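Fraser microfiber cloths — mixed color pack

Sold by Vostton. Pack of 38 or single colors, see further down.

Back in stock as of Saturday. Sorry to everyone who was waiting, the last lot went faster than we planned and the reorder got held up at the port. All colors are here now exept gray, gray is still a maybe.

What it is. A plain, thick, fluffy cleaning cloth. Both sides the same. No logo printed on it, no scratchy side, no loop to hang it by. Hemmed edge in the same color as the cloth. Takes up dust dry, wipes up spills damp. Kitchens, bathrooms, car interiors, desks, screens if you keep one cloth just for screens.

Colors in the mixed pack: orange, yellow, royal blue, green. Even split as near as we can get it, but 38 doesn't divide by 4 so you will get a couple extra of something. Don't email to ask which. Whatever comes off the top of the carton.

Most people who buy the mixed pack are color coding. The way we do it at the Vostton counter:

Blue — glass and mirrors
Yellow — tables, counters, anything near food
Orange — general dusting, shelves, the stuff on top of the fridge
Green — bathroom, and it stays in the bathroom

Do it your own way, there's no rule. Write it on a card and tape it inside the cupboard door or it falls apart in a week.

Size and weight. Same size as the old Fraser cloths, so they fit the same bins and dispensers. A bit heavier than the old ones. If you have the old thin ones in a drawer and mix them, you'll feel which is which.

Washing
Warm wash, by themselves or with other microfiber. NOT with cotton towels, the lint gets in and then you're wiping lint onto your table. No fabric softener. No dryer sheets. No bleach. Low tumble or hang them over something. Wash the orange and the blue separately the first time, they let go of a little color. After that all together is fine.

If a cloth stops picking things up it's usually softener. Run it through hot once with plain detergent and no softener, then again with nothing. Brings most of them back. Not all.

On tabletops. We get asked about white tables more than any other thing, office people mainly, those big white tops made of panels pushed together. Yes they work. One damp cloth, one dry one after. Fold it in quarters so you have a fresh side to flip to. Scuffs from shoes or chair backs will want a drop of dish soap, and old scuffs might not move at all, a cloth is only a cloth. Go along the seams where the panels meet, not across them. Crumbs sit in there. Take the phones and the fruit off first or you just wipe around them and it shows later.
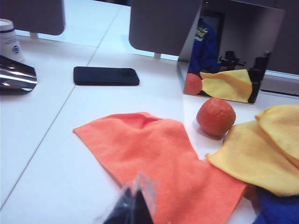
Aigars Grīnberga: Had the mixed pack since July, used on desks every day. Dry one after the damp one is the part I was skipping and I was getting streaks, so thanks for that. Orange did bleed the first wash, pale pink dishwater look, nothing after. Would buy a single color pack of yellow if the price was closer to the mixed.

Reply from the shop — the yellow pack is getting repriced, check back. Onyekachi Ekwueme is redoing the whole single color list now.

Single colors. Packs of 4, any color in stock. Good for topping up when the green ones wander off. Not the best price per cloth, the mixed pack is.

Bulk. Full carton is 1,081 cloths, one color only, no splitting. Odd number, I know, it's how the mill bales them. Ships on a small pallet so we need a street address and somebody there to take it. Allow about 4 weeks. Schools and cleaning crews ask for terms first please, before ordering, makes the paperwork easier on both ends.

Shipping for everything else goes out next working day if you order before noon. Packs come in a paper band inside a plain mailer. The mailer fits through most mail slots for the 4 packs, the mixed pack doesn't, it will get left at the door or taken back to the depot.

Returns — unopened band, yes. Opened and washed, no. If a hem comes loose in the first couple of washes send us a photo and we'll put a replacement in the mail, keep the bad one for shoes or the bike.

Item no. 101 on the order form. If you're phoning it in just say Fraser mixed, we'll know wich one you mean.

Related items
Fraser glass cloth, flat weave, blue
Esell spray bottle, clear, adjustable nozzle
Esell dish soap refill, unscented
Skotport cloth bin, wall mount
Skotport wash bag for microfiber, zip top
Fraser old style thin cloth (while they last)
Vostton cupboard cards, blank, pack of 4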